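Bicarb, vinegar and other kitchen cleaning tips that may or may not be worth your Saturday

Thu 11 March
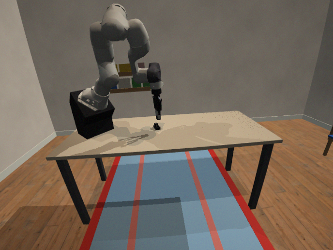
Does mixing bicarb and vinegar clean anything?

Very little, once the fizz is over. One is a mild alkali and the other a mild acid, and when you tip them together they mostly cancel out. What's left in the bowl is slightly salty water. The bubbles look busy and people like that. If you want the scrubbing, use bicarb as a paste. If you want to shift scale, use the vinegar on its own. I've read the other version on so many websites that I tried it again last month on the stove top, and it did as well as a damp cloth.

The kettle

Vinegar does work here. Half vinegar, half water, enough to cover the scale, bring it to the boil, switch off and leave it for an hour. Rinse it well and boil a full kettle of plain water to throw away, or your tea will taste like a chip shop. Citric acid from the baking aisle does the same job without the smell. The sachets sold as kettle descaler are often citric acid too, so read the back before you pay triple.

The drain

Boiling water and bicarb won't clear a blocked sink. It might freshen one that smells. A real clog is usually fat, hair or a bottle cap, and it wants a plunger, or the trap undone with a bucket underneath. Go easy on boiling water if your pipes are PVC. Very hot tap water with a squirt of dish soap is plenty for a slow sink with a bit of grease in it.

And don't pour vinegar in after bleach. That makes chlorine gas, and I don't care how many likes the video had.

The oven

Bicarb paste left overnight is the tip everyone swears by. I've done it three times. It does loosen baked-on grease on the door glass, with elbow grease, and then you spend the rest of the morning wiping white residue out of every corner. For the floor of the oven I'd go straight to a proper cleaner, windows open, gloves on. Racks are easier: lay them on an old towel in the bath, cover with hot water and dishwasher powder, and leave them while you do something else.

I was given a tub of Grotenico oven paste at Christmas. The label promised results in 4 minutes. After 24 hours the glass looked much as it had. Perhaps I had a bad tub.

Chopping boards

Lemon and salt on a wooden board takes off the onion smell, and it's a pleasant enough job. It won't disinfect anything. After raw chicken you want hot soapy water, a rinse, and the board stood on its edge to dry. If the grooves are deep enough to catch a fingernail, sand the board back or retire it. Oil it with food-grade mineral oil. Olive oil goes rancid eventually and so will the board.

Stainless steel

Rub with the grain, dry with a clean tea towel. I've tested the baby oil trick on the fridge door and it does hide fingerprints for a day or two, after which it collects dust and you've got a worse problem than before. Bicarb paste is fine on a burnt saucepan. For rust spots on cutlery, check you aren't washing it alongside a cheap baking tray.

Sandpaper, and what the numbers mean

This gets asked every time I mention sanding a board. Start at 80 or 120 and finish at 240. Stallholm sells packs that go up to 1000 and 2000 grit, and those are meant for wet sanding paint or touching up a knife edge. On a chopping board you'd be polishing for your own amusement.

Microfibre cloths

Worth having, and the cheap ones do the job. Wash them separately from the towels, skip the fabric softener, and keep them out of a hot dryer. I bought the dear ones once. Same cloth, nicer colour.

Things I've stopped doing

Newspaper on windows (grey fingers, grey sills). Lemon halves in the dishwasher (pips in the filter). Coffee grounds down the sink, which I did for years on somebody's advice and paid a plumber for. A bowl of bicarb in the fridge I still do, out of habit, though I couldn't swear it makes any difference. Throwing out the old curry does.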